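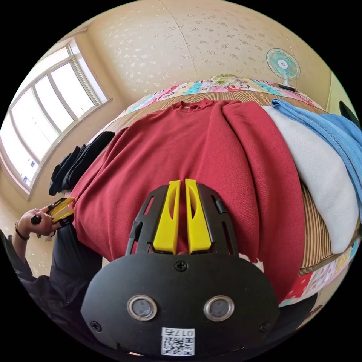

Slide 1. A dark red sweatshirt laid flat on a bed.

Speaker notes, 7/4/18. Evening talk for the Petley sewing and mending group. Slides by me, corrections to my English by Settimio Mazza.

Good evening and thank you for coming. I will speak slowly, and please stop me when a word is wrong. My subject tonight is how wool, cotton and other cloth should be washed and kept so that it lasts for many years. I worked for a long time in the finishing room of a small mill, Barbieri, and after that in a laundry in Trarnora, so I have seen cloth at the beginning of its life and also near its end.

(Wait for the people at the back to sit. Check that the microphone is on.)

Almost everyone in this room has a sweatshirt at home. It is not a noble garment. But a sweatshirt is knitted, and a knitted cloth behaves in a different way from a woven one, and most of the damage I saw in the laundry came from treating the two as the same thing.

Slide 2. Knitted and woven.

A woven cloth has threads that go up and down and threads that go across. A bed sheet is woven, a shirt for the office is usually woven, jeans are woven. If you pull it straight, it does not give very much. If you pull it on the diagonal, it gives a little more.

A knitted cloth is made of loops. Every loop hangs on another loop. This is why it stretches, and this is also why it grows longer when it is heavy with water. Take a knitted sweater out of the basin and hold it by the shoulders, and all the water pulls on the loops under your hands. I did this once with a sweater of my mother, and after that day it was a dress.

(Pass around the two samples. The gray one is knitted, the blue one is woven. Ask for them back!)

Slide 3. Water and heat.

People ask me for the correct temperature and they want one number. I cannot give one. I can say what I do in my own house. Sheets and towels I wash warm. Colored cotton I wash cool. Wool I wash in cool water with my hands, and I am careful that the rinse water is the same as the wash water. The wool does not like a surprise. When it goes from warm to cold and someone also rubs it, the fibers catch each other and the cloth becomes thick and small. We call this felting. At the mill we did it on purpose, for coats. At home it is usually an accident, and there is no good way to go back.

In the laundry we had a notebook for complaints. When the laundry moved to the new building, Indrek Ķēniņš and I read the whole book before it went into storage. There were 1,358 entries in it. In 344 of them the customer wrote that something had shrunk. I do not claim that all of those pieces were shrunk by us. Some customers had also eaten well over the winter. (Small pause here. In November this line got a laugh, but the room was smaller.)

Slide 4. Soap.

Most of us use too much. I used too much for half of my life. When there is soap left in the cloth it feels stiff, it holds the dirt from the next day, and a white towel becomes gray. You can test this at home. Put a clean towel in a bowl of warm water with no soap, and move it with your hand for a minute. If the water becomes cloudy or you see foam, there was soap left from the last wash.

For hand washing I use one small spoon in a full basin. For the machine I use less than the line on the cap, and only for very dirty work clothes do I go up to the line. If your water is hard you will need more than I do. Petley has soft water, at least in the upper streets.

About fabric softener I will say only that I do not use it on towels. It covers the cotton, and then the towel does not drink. Settimio does not agree with me and he is allowed to speak about it in the question time.

Slide 5. Drying.

Knitted things are dried lying down. Roll them first in a dry towel and press the roll with your knees or your hands. Do not twist. Then open the garment on a second towel, put the sleeves straight, and push the bottom edge and the cuffs back together with your fingers. It will dry in the form that you give to it now. On the next morning turn it over.

Woven shirts can hang. Button the top button and the third one, and the front will stay straight. Pull the seams a little while they are wet, and you have half of the ironing done.

Sun is good for white cotton and bad for dark colors. If you have only a sunny balcony, turn the dark clothes inside out. I know one house on my street where all the black trousers are brown on one leg.

(If we are behind the clock, skip slide 6 and go to moths.)

Slide 6. The tumble dryer.

I have nothing against the machine. We had four of them in the laundry. But look in the filter after a load. What you find there was a part of your clothes this morning. One evening we weighed the lint from a full day of towels, and it came to 500 grams. For towels I accept this. For a shirt that I like, I do not.

Slide 7. Moths.

The moth that flies is not the one that eats. The young ones eat, and they like wool that has been worn and has a little skin, sweat or food on it. So the first rule is to put wool away clean. Before summer I wash every wool piece, I let it become completely dry, and I close it in a bag of tight cotton or in a box with a good lid. Cedar smells pleasant, but I would not trust it alone. Lavender also.

If you already have holes, take everything out of the closet, also the things that look fine. Use the vacuum cleaner in the corners and along the cracks of the shelf, and empty it outside. Small pieces of wool can go in a closed plastic bag in the freezer for two weeks. Let the bag come back to the temperature of the room before you open it, or the wool will be damp.

Slide 8. Folding or hanging.

Knitted, fold. Woven, hang, if you have the space. A heavy sweater on a thin hanger gets two little horns on the shoulders, and they are difficult to remove, although steam helps. Do not press the pile too tight in the drawer. I keep a maximum of five sweaters in one pile, and the heaviest is at the bottom.

Slide 9. Small repairs.

I will be short here, as many of you are better than me. I want only to ask you to repair early. A loose thread in a cuff takes a few minutes. The same cuff after three more washes takes an evening. My mending box was a tin from Trirketti that had biscuits in it, and it contains two needles, gray thread, black thread, white thread, a small pair of scissors and some darning wool in colors that match nothing I own. With gray thread you can repair more colors than you think.

(Show the darned elbow on my own cardigan. Stand under the light.)

Slide 10. Questions.

We have 20 minutes for questions. If someone asks about stains, say that red wine and grease are on the printed sheet by the door, and that for ink I have no reliable method. If someone asks about silk, say honestly that I washed very little of it, and send them to Indrek, who will be at the tea table after the talk.

Collect the two cloth samples before people stand up. Last time the blue one went home with somebody.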